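Chapter 4
Clearing and Washing Up

What this chapter covers
Clearing a table after a meal
Scraping and emptying
The order of washing
Drying and putting away
Looking after table linen

By the end of the chapter you should be able to clear a table without spills, set out a sink for washing by hand, and explain why some items are washed before others. You will need the kitchen notes from Chapter 3, in particular the section on surfaces.

4.1 Why clearing comes first

Most people think of washing up as something that begins at the sink. In practice it begins at the table. The way dishes are gathered decides how much mess reaches the kitchen, how many trips are made and how likely it is that something will be dropped. A table cleared in a sensible order can be wiped or stripped of its cloth straight away. A table cleared in no order at all often has to be gone over twice.

The work divides into four stages: clearing, scraping, washing and drying. Each stage has its own place. Clearing happens at the table, scraping at the bin or food caddy, washing at the sink and drying at the rack. Trouble usually starts when two stages are mixed, as when plates are scraped over the table or wet glasses are stood on a surface that still has crumbs on it.

The Clokwood course, on which this book is based, was first taught in a training kitchen with one sink and 2 draining racks. Learners there cleared and washed after every lunch, and the order of work given in this chapter was settled in that room. It suits a household kitchen as well as a small café.

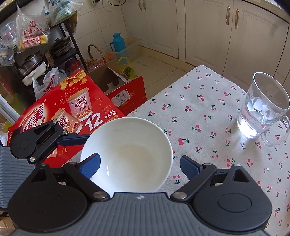 Liquids cause more trouble in clearing than solid food does. A plate with a few crusts on it can be tipped a little in the hand and nothing will be lost, but a vessel with even a small amount of liquid in it has to be kept level all the way to the sink. Bowls are the usual difficulty. Their sides hide how much is left from anyone looking across the table, and a wide bowl lets the liquid run quickly from one side to the other. Look into each one from above before lifting it. The white bowl on the cherry-patterned cloth has a shallow layer of cloudy liquid over its base, and that is enough to leave a mark on the cloth if the bowl is tipped. Lift a bowl like this by itself, with a hand on each side, and do not stack anything in it or under it.

Glass needs the same care for a different reason. A mug or tumbler is best carried by the handle or low on the side, with the fingers kept out of the rim. Clear glass is easily overlooked on a pale or busy cloth, so check the edges of the table before pulling the cloth away.

4.2 The order of clearing

Work in this order unless there is a good reason to change it.

First, take away anything holding liquid.
Second, take away glasses and glass mugs.
Third, collect cutlery, with all the handles facing the same way.
Fourth, stack plates of the same size, no more than you can carry easily.
Last, remove food packets and mats, then the cloth.

The cloth comes off last and is folded inwards so that the crumbs stay inside. Shake it outdoors or over the bin. Treat any fresh stain with cold water before the cloth goes into the wash — hot water can set milk and egg.

4.3 Measuring for the sink

Washing-up liquid is often used in far larger amounts than the job needs. The exercises in this chapter use two measures. The small jug holds 300 ml and is used for rinsing. The washing bowl is filled with 3,000 ml of hot water, enough for the crockery from a small table. Change the water when the suds have gone or when grease can be seen on the surface.

The Groso jug and the Rillamik washing bowl listed in the equipment pages are marked with these amounts. Any jug and bowl of a similar size will do, provided you measure them once and note the level.

Key words
Clearing: taking used items from the table.
Scraping: removing solid food before washing.
Table linen: cloths and napkins used at meals.

Before you read on
Write down the order in which your own table was cleared after the last meal. Mark any item that was carried with liquid in it. Keep the list, as it will be used again in section 4.6.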